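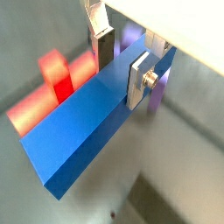 A long blue block from the Welow set.

Welow Long Blocks: Frequently Asked Questions

What are the long blocks for?
They are the bars of the Welow building set. Most people use them to bridge two stacks, to lay out walls, or as the bottom course of a tower. They also get used as roads, fences and balance beams for toy animals.

Can I buy the long blocks without the rest of the set?
Yes. Long blocks are sold singly and in bags of eight. A bag is one color only. If you want a mix, order singles and list the colors in the comments box at checkout.

Will new blocks match the blue ones I already have?
Usually. The blue has been the same since we moved the paint line to Prornelstead. Blocks bought before the move are a little greener. If you are not sure which you have, send one to the Oksanen store and Saimi Salminen will compare it with current stock and send it back.

Does the color look the same from every side?
All the faces get the same finish. It is matte, so a face turned toward a lamp or window looks paler and one turned away looks darker. Check two blocks side by side, with the same face up, before deciding they don't match.

How do I clean them?
Wipe with a damp cloth and a drop of dish soap, then dry with a towel. Do not soak them or put them in the dishwasher. Crayon comes off with a soft eraser. Avoid scouring pads, which leave shiny patches on the finish.

The corners feel sharp. Can I sand them?
You can, but you will go through the color at the edge and we can't take the block back afterward. The edges are cut square so that blocks sit flush. For younger children we recommend the rounded Bukach range.

How much weight can a long block hold as a bridge?
Supported at both ends, up to 900 grams in the middle. Do not let children stand on one.

How should I store them?
Flat, in a dry place. The large storage tray is 540 mm long inside and takes the long blocks lengthwise. Short blocks and arches go in the small tray.

My order arrived with a chipped block. What do I do?
Email us a photo within 30 days with your order number. We replace chipped blocks free and you don't need to return the damaged one.

Do you supply schools and libraries?
Yes. Orders of over 1000 pieces are packed by color and go out on a pallet. Heikki Kiiskinen handles school orders and can give you a delivery date before you commit.

When do orders ship?
Orders placed before noon on Thursday leave the same week. Anything later goes out the week after. Store pickup at Oksanen is usually ready the next working day.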